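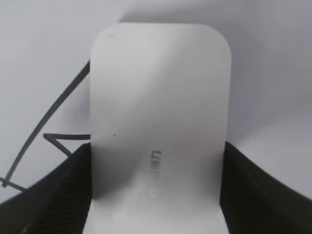

Chargeurs, batteries et câbles : Collmont ouvre un point de tri pour les petits appareils

La recyclerie de Collmont accepte depuis mars les petits appareils électroniques qui s'entassent dans les tiroirs : batteries externes, chargeurs, boîtiers de raccordement, adaptateurs, câbles et lecteurs de cartes. Le service est géré par l'association Prustomano, déjà connue dans la commune pour son atelier de réparation de vélos. Les dépôts sont gratuits et se font au guichet du fond, rue de Niven, aux heures d'ouverture habituelles.

L'association avait mené un premier essai pendant l'hiver, avec un bac placé à l'entrée de la médiathèque. En trois mois, 2 882 objets y ont été déposés. Les câbles arrivaient largement en tête, suivis des chargeurs de téléphone. Une bonne part des objets ne portait plus d'étiquette lisible, ce qui a compliqué le travail de tri.

C'est la principale difficulté signalée par Prustomano. Sur beaucoup de boîtiers blancs, le nom de la marque est imprimé ou gravé en gris pâle et s'efface avec les années. La tension et la puissance figurent souvent au dos ou sur la tranche, en caractères très petits. Sans ces indications, un appareil ne peut pas être remis en circulation, même s'il paraît en bon état. Il part alors vers la filière de recyclage.

Le tri se fait en quatre étapes. Les appareils sont d'abord examinés à l'extérieur : coque fendue, boîtier gonflé, prise tordue ou traces de brûlure entraînent une mise à l'écart immédiate. Les batteries abîmées sont isolées dans un fût rempli de matériau absorbant. Viennent ensuite la lecture des inscriptions, puis le nettoyage au chiffon à peine humide, et enfin un essai sur banc. Les petites taches et les rayures ne sont pas un motif de refus.

Les appareils retenus sont étiquetés et mis en rayon dans la boutique de la recyclerie, à côté des lampes et du petit électroménager. Chaque étiquette précise le type de prise, la puissance et le mois de l'essai. Les prix vont de 1 à 8 euros. Les câbles sont vendus au bac, sans étiquette individuelle, mais un poste de test est à la disposition des clients près de la caisse.

Le reste est confié à l'entreprise Cestness, qui passe à Collmont une fois par mois. Elle récupère séparément les batteries, les câbles et les boîtiers en plastique. La commune prend en charge l'enlèvement jusqu'à la fin de l'année. Une reconduction sera examinée en décembre, au vu des volumes collectés.

L'association demande aux habitants de ne pas démonter les appareils avant de les apporter et de laisser chaque chargeur avec son câble lorsqu'ils vont ensemble. Un morceau de ruban adhésif sur les contacts des batteries est recommandé. Il est aussi conseillé de noter sur un papier ce que l'on sait de l'objet : son usage, l'année d'achat, la panne éventuelle. Les notices et les boîtes d'origine sont acceptées.

Les disques durs, les clés USB et les cartes mémoire font l'objet d'un bac à part, fermé à clé. Prustomano ne les revend pas et les remet directement à Cestness pour destruction. Les déposants doivent récupérer leurs données au préalable, aucun fichier ne pouvant être rendu après le dépôt.

Ne sont pas admis au guichet les téléviseurs, les écrans d'ordinateur, les imprimantes et les batteries de vélo ou de trottinette, qui restent à apporter à la déchetterie intercommunale. Les piles ordinaires peuvent être laissées dans les collecteurs des commerces.

Les écoles et les entreprises de la commune peuvent aussi profiter du service, à condition de prévenir l'association pour tout lot de plus de 100 pièces. Un bordereau leur est alors remis. Des caisses vides peuvent être prêtées pour le transport, dans la limite du stock disponible.

Un atelier d'initiation est prévu en avril dans la salle attenante à la boutique. Il portera sur la lecture des étiquettes, le choix d'un chargeur adapté et la conservation des batteries que l'on utilise peu. Les inscriptions se prennent à la caisse de la recyclerie. Le guichet de dépôt ferme à 17 h 30, une demi-heure avant la boutique.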